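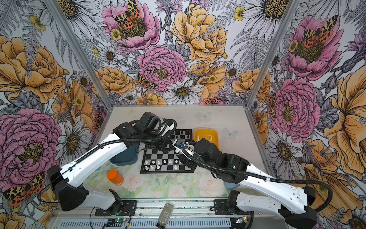
OK so I said I'd do a thread on the wallpaper thing, since 11 of you asked the same question in my messages. Get a drink, I have opinions.

1/ Background for the new people: I have been circling floral wallpaper for two years. Samples in every drawer. Samples taped inside closet doors. I even carried one in my bag to the grocery store to see what it looked like under those awful lights (bad, but so did I).

2/ The print I kept going back to is the big botanical kind with the fine black ink lines. Peonies, yellow roses, little white daisies, fern, and MOTHS. Orange and black spotted moths. I want to be clear that the moths are the whole reason. Take out the moths and it's a very nice guest bathroom.

3/ My roll is from Olletti. I paid 246 dollars including shipping, and yes, I winced. I had looked at a cheaper one from Brindard, but the flowers were smaller and sort of repeated at you. You know when you can see the repeat from across the room and then you can't stop seeing it? That.

4/ Big flowers in a small space. I will die on this hill. People will tell you a small area needs a small print and I think they have it exactly backwards. One peony that takes up half a wall looks like you meant it. Forty tiny ones look like a tissue box.

5/ Somebody asked if three sides is too much. Nope! Left, back, right, done. If you only do the back you get a stage set. Wrap it around and you get a nook, and you want to sit in a nook.

6/ Corners. Ugh, corners. Mine is a chess corner off the kitchen and I spent a whole evening trying to match a rose across a join. I got it close, and then I found out a plain metal trim strip covers a multitude of sins. Silver against all that pink and gold looks sharp too, kind of like a greenhouse. I wish I'd started there and had my evening back.

7/ Oh right, the chess. So my corner has one job. We play after dinner, badly, and we used to do it on the dining table and have to clear it off every time. Now the board just stays out. I've walked past mid game with laundry in my arms and moved a bishop. Very civilized.

8/ Board tip: plain black and white. I had a pretty wooden set with a walnut and maple board and against a busy print it just sank. Black and white pieces on a black and white board hold their own against anything. You can find your knight. I still lose him, but now I know where he was.

9/ Put a tray next to the board. Any tray! Somewhere for the captured pieces to go so they aren't rolling under the stove. I like orange because it picks up the moths. A friend told me that was a reach and I told her to look at the moths again.

10/ Under the board, go pale. I tried a dark green table first (sold it for 60 bucks, bye) and it was like eating dinner in a hedge. A white top calms the whole thing down. Don't worry if it's a bit scuffed. Mine has a mark from a hot mug and I've stopped seeing it.

11/ Then if white feels too bare, a mat across the front with faded little roses and leaves. It has to be FAINT. The walls are shouting, so the mat gets to whisper. A loud mat with a loud wall and you'll lose pawns in it, ask me how I know.

12/ And the butterflies. I was against the butterflies! I thought butterflies plus moths was a bug problem. Then I saw the see-through white ones, sort of frosted, stuck at the back of a table near the wall, and I folded in ten seconds. Two is plenty. Put one behind the board and the other off to the side. Stop there.

13/ Paste questions, quickly: I used the Yakubu paste, the tub and not the powder. Let the paper rest folded before you hang it, however long your roll says, and don't skip it because you're excited. I skipped it because I was excited. There's a bubble behind my left peony and I've named it.

14/ Measure twice, and then measure the thing you forgot, which for me was the outlet. Cut 167 inches of strip in total and still came up short on the right side. My leftover piece is now lining the silverware drawer, where a moth looks up at me every time I want a fork.

15/ Would I do it again? Yes, tomorrow. I'm already eyeing a Prustitard one with pears for the hallway and my household has asked for a cooling-off period until June.

16/ That's all I've got for tonight. If you've got a nook, post it in the replies, I want to see every single one. Half finished is fine. And if you know where I can get more of those orange trays, please, I need a second one for the clocks and pencils.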